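Wrist cam blur on screwdriver pickups

vrainer
82 of my first 879 episodes have smeared wrist frames on the approach. Two-finger gripper, orange ribbed pads, blue cordless screwdriver on a wood table. Drop them or keep them?

undow_b
Drop them. The policy learns to guess where the bit is.
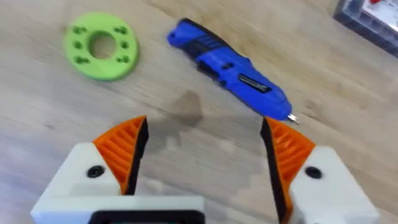
I'd also cap approach speed and re-record 100 with the green disc moved between takes, or it becomes a landmark.

nillon
Disagree on dropping. The arm will move at deployment too — same blur. I kept mine at 3000 episodes and grasp success didn't change.

undow_b
Same shutter setting for both?

nillon
Yes, fixed exposure.

vrainer
Mine was on auto. Locking it and redoing the set Saturday.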